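Nurnurstead Shared Kitchen FAQ

When can I book?
Mornings from 8, last slot ends when the building locks. 3 hours minimum, no exceptions sorry.

How much is the deposit?
$70, back within 30 days. Cards only.

Can I use the small appliances?
Yes, all included. Wipe down after. Crumbs in the toaster = yours to empty.

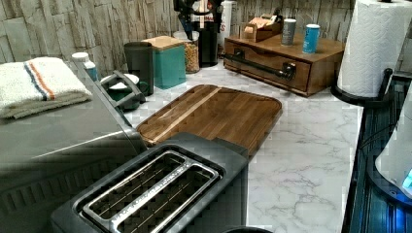
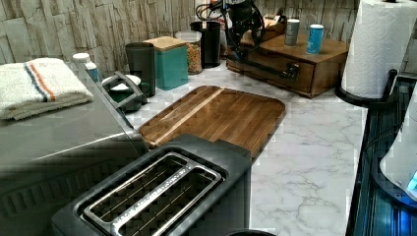 Chidubem Wike wrote in to add that the Dristau Room booking does not cover the kitchen, you need both, and he paid twice finding that out. Fair. Book them togehter on one form.

Parking?
Wainwright side only. Front spots get towed.

Wifi?
Skaltel guest network, password on your confirmation email. Slow after lunch.

Can I leave food overnight?
No. Fridge gets cleared every evening, labeled or not.

Cancelling?
Email us before your slot. Same day = no refund, but we can usualy move you once.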